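Home | Issues | Browse Articles | For Authors | Search

4. Lead changes and late-game substitution

4.1 Data and definitions

The sample covers 154 regular-season games from a second-tier basketball league, each with full play-by-play records. A game enters the sample if one team led by at least 12 points at any time in the second half. We call that team the leader, whether or not it won. Overtime periods are excluded from the rate measures but kept in the final result.

A substitution is coded as defensive when the incoming player's season steal and block rates are both above the team median. All others are coded as neutral. Free-throw substitutions in the last minute are dropped, as they tend to be reversed at the next dead ball and tell us little about the coach's plan.

4.2 Model

We model the change in margin over each possession pair as a function of current margin, time remaining, home court and the rest status of the five players on the floor. Rest is measured in game minutes since a player's last stint on the bench. Following the approach of Radonjić, we let the effect of rest vary by quarter. Team strength enters through the pregame rating, which is fixed before tip-off and does not respond to the result.

Standard errors are clustered by game. Three alternative cutoffs for the size of the lead were tried, and the sign of the main coefficient was the same under each.

4.3 Results

Leads shrank faster when three or more starters had been on the floor for the whole of the previous six minutes. The effect is concentrated in the fourth quarter and is weak in the third. Defensive substitutions slowed the loss of margin, but the gain was partly offset by lower scoring – a pattern also present in the Zirden series, where the pace of play was slower overall.
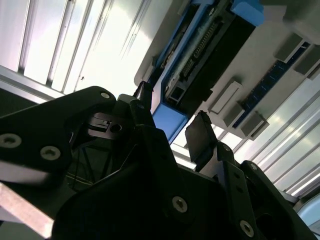

Figure 3. Gripper finger and overhead device.

The home-court term is small and not distinguishable from zero once rest is included. Timeouts called by the leader had no clear effect on the next possession pair. Because coaches call them mostly after a run by the opponent, this estimate should be read with care – the margin would be expected to settle to some extent without any action from the bench.

Soltcombe Papers in Sport Analysis | Contact the editors | Copyright Giment Press | Back to top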